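Big news from my little logo corner

I've been sitting on this since November, so let me just spill it: as of 15th February, the Odthorpe lettering set is out of testing and up in the shop! It's a hand-drawn name-and-tagline alphabet for small businesses, and I've drawn every last letter of it at my kitchen table.
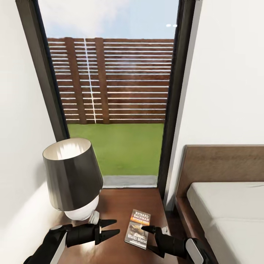
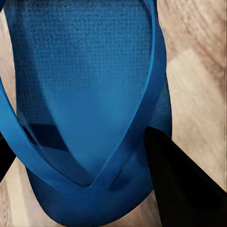
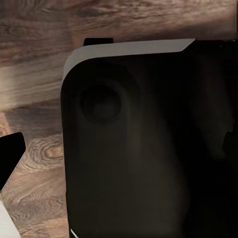
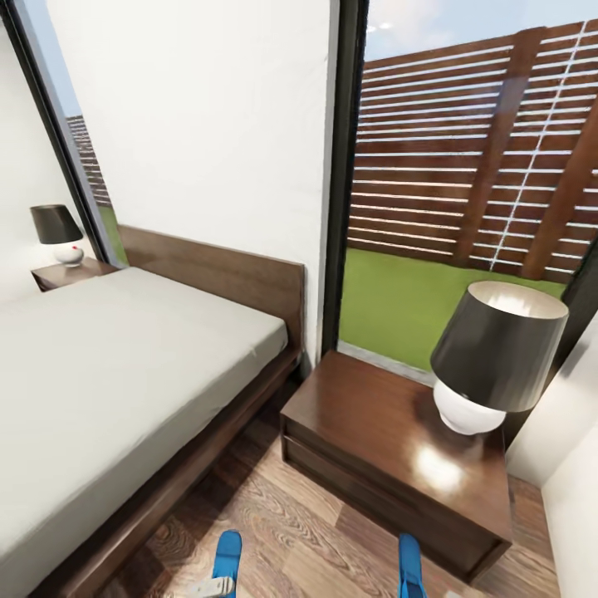 What you get

The set has 400 characters, including all the accents (Maeve Ó Briain made very sure of that — she tested it with her own name first). There are 12 ready-made layouts too, so you can drop your business name in and have something for your cards the same evening. My first tester was Fiachra Coughlan over at Doherty, and he swapped his old shop sign lettering for the Hollo layout, the one with the long tail on the last letter. I love how it looks and I'm a bit jealous I didn't save it for myself.

Price and orders

It's $40 for the full set, with printing on up to 4000 items included. If you're planning more than that, message me before you buy and we'll sort it out. Anyone who bought my older Mirkutico set gets the new one free, so check your inbox (and your spam folder, please!). Custom color work is still closed while I catch up on orders from the holidays.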